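# Prultier Roadside Kit, Series 3

Komstead has stocked the Prultier kit since March, and it has been outselling the old soft-bag version ever since, partly because the old soft-bag version is gone. The last of them went to a customer who wanted the bag for curling shoes.

The Series 3 is a hard case for the boot of an ordinary car. It holds what you want at the side of a highway after dark and very little else. It will not start your engine or make you good company. It is there so that other drivers see you in time, and so that you have something useful to do with your hands until the tow truck arrives.

## What's in the case

- 3 folding warning triangles, weighted feet
- 2 LED road beacons, amber, magnetic base
- 2 reflective vests, one size, which is to say large
- Head torch with red mode
- Glass hammer and belt cutter in a separate dash clip
- Foil blankets, gauze, tape, gloves
- Incident card and grease pencil

The incident card deserves a word. It has room for the other driver's plate, insurer, direction of travel and the nearest kilometre marker, and it asks its questions in the order a dispatcher will. Brayden Vachon, who drove a recovery truck for years before he came to work our counter, rewrote it after reading too many cards that said "near the Tim's". The grease pencil writes in the rain. A pen will not, and your phone will be at four per cent.

## About the triangles

The Series 2 triangles blew over. We sold plenty of them and we heard about it. Prultier has put a steel cross-foot under the new ones, and they now stay put when a transport goes by, within reason. They also weigh more, so the case is heavier than the old one. You are carrying it from the boot to the shoulder, not portaging it.

Set them out walking towards traffic, on the far side of the guardrail if there is one, with a vest on and an assembled triangle held in front of you. Spacing depends on your province and on the speed of the road, and the card has a table on the back. If you can't get out safely, don't. Stay belted, hazards on, and call.

We don't include flares. People ask. Flares are cheap and dramatic, and they are a poor idea near a leaking fuel tank. If you must have them, the marine shop down the road will sell you some, along with a lecture.

## Beacons

Each beacon runs on three AAA cells, supplied, though not good ones. Swap them for lithium if the car lives outdoors in a proper winter. There are three modes: steady, slow flash and a fast flash that will annoy everybody for a kilometre in both directions. Slow flash is the one to use. The magnets hold on steel doors and roofs and do nothing at all for aluminium bonnets, which a growing number of truck owners have discovered in our car park.

The switch is stiff. Prultier calls this deliberate, to stop it turning on in the case, and we have decided to believe them.

## The hammer

Keep it up front. A glass hammer in the boot is a paperweight. The dash clip is adhesive and wants a clean surface and a warm day.

It works on tempered side windows. Many newer cars have laminated glass in the front doors, and no pocket hammer on the market is much use against it. Look in the bottom corner of each window for the marking, tonight, while you're thinking of it.

## Who buys it

Parents of new drivers, mostly, and people who have just had a fright. Gaétan Marchand runs the school bus contract two townships over and took one for every vehicle. Aaliyah Cormier bought hers after two hours in the ditch on the river road with a dead phone and half a muffin; she has since come back for three more kits, one for each sibling, none of whom asked.

## Specifications

| | |
|---|---|
| Part number | 761 (red case), 864 (black case) |
| Case | Hard shell, two latches, tie-down strap |
| Beacon power | 3 × AAA each |
| Vests | 2, hi-vis yellow with reflective band |
| Warranty | 2 years on beacons, none on tape |

Get the red one. The black case looks very smart and cannot be found in a dark boot.

## Refills and extras

Dressings, gloves and foil blankets come as a refill pack under the Endow name, same contents, slightly nicer tape. Incident cards are free at the counter. The Sandhu tie-down net fits if your boot floor has hooks; check before ordering, as we get a lot of these back.

Orders placed before noon ship the same day, except Sundays and the day of the fall fair. Local pickup is at the shop, side door, ring the bell twice. Ching-wen Lam handles fleet orders and will want a purchase order number before she wants anything else about you.

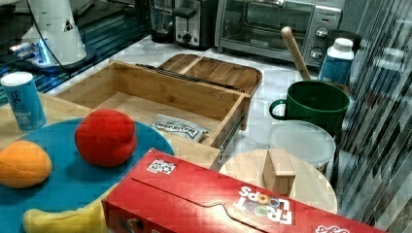
*Toaster, toaster oven and a blue bottle with a white cap on the counter.*

## Returns

Thirty days, unopened. If you've used it at a collision, please don't send it back. Tell us what ran out and we'll price the refill. Faulty beacons go to Jordan Ashworth at the service bench, batteries removed, with a note saying what it did or didn't do. "Broken" is not a note.

Prices and stock checked July 2021. The black case is on back-order.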